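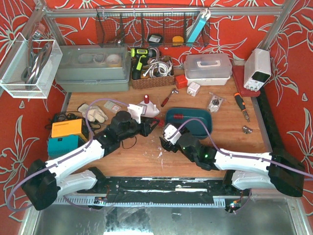 Éclairage solaire des cheminements piétons à Drandell : ce que valent les arguments
Rapport de projet, module Énergie et territoires
Adeel Pirzada, Tahira Siddiqui
Encadrant : Ferenc Katona

1. Point de départ

La commune de Drandell envisage d'équiper le sentier qui relie le lotissement à l'arrêt de bus avec des bornes solaires autonomes. La plaquette du fournisseur, Cokton, promet un aménagement « durable, social et gratuit à l'usage ». Notre sujet de départ consistait à chiffrer les économies. Après lecture de la plaquette, nous avons préféré vérifier d'abord si ces trois adjectifs reposaient sur quelque chose. Le troisième nous a donné le plus de travail.

2. Méthode

Nous avons comparé deux offres, celle de Cokton et celle de Skukik, avec un scénario de raccordement classique au réseau. Nous avons aussi distribué un questionnaire aux riverains, dont 119 sont revenus remplis. Il faut prendre ces réponses avec prudence : le questionnaire circulait surtout devant l'arrêt de bus, donc auprès de gens qui utilisent déjà le sentier. Irfan Sial, du service technique, nous a reçus en octobre et nous a laissé consulter le dossier, sauf les annexes financières.

3. Gratuit à l'usage ?

L'électricité ne coûte rien, c'est exact. La batterie, elle, se remplace. Cokton annonce une durée de vie de 6 ans, sans préciser à quelle température ni à quelle profondeur de décharge. Skukik ne donne pas de durée du tout. Dans les deux cas, le nettoyage des panneaux est laissé à la commune, et aucune des offres ne le chiffre. Sous les platanes, côté lotissement, on peut douter qu'un passage annuel suffise.

Le raccordement classique demande une tranchée, et c'est là que le solaire reprend l'avantage – à condition que la tranchée ne soit pas déjà prévue pour autre chose. Or le dossier mentionne la pose d'une gaine pour la fibre le long du même sentier. La note de Cokton compte la tranchée entière à la charge de l'éclairage. Nous ne disons pas que c'est volontaire, mais le calcul change beaucoup si on partage les frais.

4. Le volet social

La plaquette affirme que la lumière « crée du lien ». Nous n'avons trouvé aucune source derrière cette phrase. Les riverains parlent plutôt des racines qui soulèvent le revêtement et de l'absence de banc. Plusieurs souhaitent de la lumière entre 6 h et 7 h, en hiver, au moment où une batterie peu rechargée la veille risque d'être au plus bas. Le mode « veille intelligente » de Skukik réduit justement l'intensité en fin de nuit.

Gus Strickland, du bureau d'études Kiani, juge cette objection exagérée et estime qu'un panneau mieux dimensionné règle la question. C'est possible. Aucune des offres reçues ne propose ce panneau.

5. Le volet environnemental

Le gain existe sans doute, mais nous n'avons pas pu l'évaluer correctement. Il manque le poids des batteries, leur filière de reprise et l'origine des mâts. Nous avons relancé les fournisseurs, sans réponse à la remise du rapport. L'effet sur les chauves-souris du talus n'est traité nulle part.

6. Avis provisoire

Nous ne recommandons pas de signer en l'état. Avant toute commande, il faudrait demander :
– le coût de remplacement des batteries, par écrit ;
– un calcul où la tranchée est partagée avec la fibre ;
– un essai de 3 bornes pendant un hiver complet, dont une sous les platanes.

M. Katona nous a fait remarquer que l'essai retarderait le projet d'un an. C'est vrai, et le sentier resterait sombre pendant ce temps. Nous maintenons la demande, Tahira avec un peu moins de conviction qu'Adeel.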